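*20th April. Draft 5, typed fast, fix later*

The ferry to Orance left at six and she missed it by the length of the ticket hall. Ran anyway. Stood on the slip with the bag banging her knee and watched the stern light go round the point.

"Next one?" she asked the man coiling rope.

"Tomorrow."

"There's a timetable says nine."

"That's the summer one."

So. Claden for the night. One street, a chip shop, a chapel with a padlock. Her mother used to say Claden was where you went if you'd done something. She had the urn in the bag, wrapped in two sweaters, and 20 in cash, and a phone on its last bar.

The chip shop woman let her charge it behind the counter. Didn't ask. Gave her too many fries.

"You're for the island?"

"My mother's from there. Was from."

"Which house?"

"Bollalero."

The woman stopped with the scoop in the air. Then went on scooping. "Thought that one was shut up."

"It is. I've got the key."

She did have the key. It had come in a padded envelope in November with a lawyer's letter and a bill for 594, roof work, no explanation. She'd paid it. Didn't know why. You pay a thing to make it stop looking at you.

The woman rang somebody. Talked low, back turned, one hand flat on the steel. Came off and said there was a boat. Not a ferry. A boat. The *Yeoh*, down past the fuel pump, going over with feed and a washing machine, and if she didnt mind sitting on the feed.

"How much?"

"Don't insult him."

She sat on the feed. Black water, no moon, engine so loud she could cry and it didn't count as crying. The skipper drank tea out of a jar. Halfway across he cut the motor and pointed with the jar at nothing, at the dark.

"Four hundred feet under us," he said. "400 and some mud. People usually do it here."

"Do what?"

He looked at the bag. Looked away, polite.

"Oh," she said. "No. She wanted the house."

"Did she?"

And she opened her mouth to say yes and couldn't. Nobody had said the house. There was no note. There was a key and a roof bill. Her mother left that place at nineteen with wet hair and never once went back, not for the weddings, not when her own father went. What kind of person takes her home?

She thought of the upstairs room, the only bit of it she'd ever been told about. Leaves on the walls. Her mother lying there with measles, counting them, getting lost, starting over.

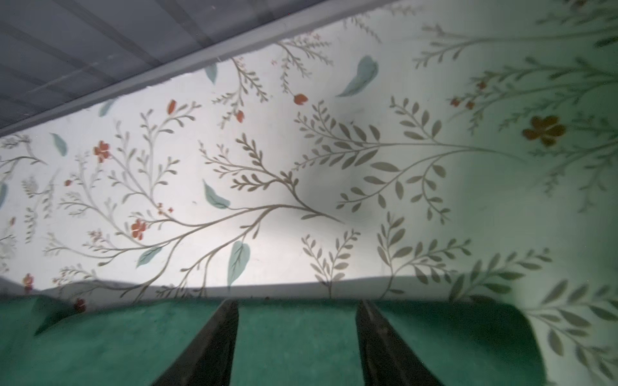

"Are you cold?" the skipper said.

"No. Yes."

He gave her the jar. It was mostly sugar. The boat turned a little on its own, the lights of Claden coming round to where the island should of been, then sliding off again.

"Do people say something?" she asked.

"Some do. One fella sang."

She got the sweaters unwrapped. Held the thing in her lap. It was heavier than it had been on the train. Over on the island a dog was going, on and on.

"Leave the engine off a minute," she said.

"It's off."

"Okay. Leave it off."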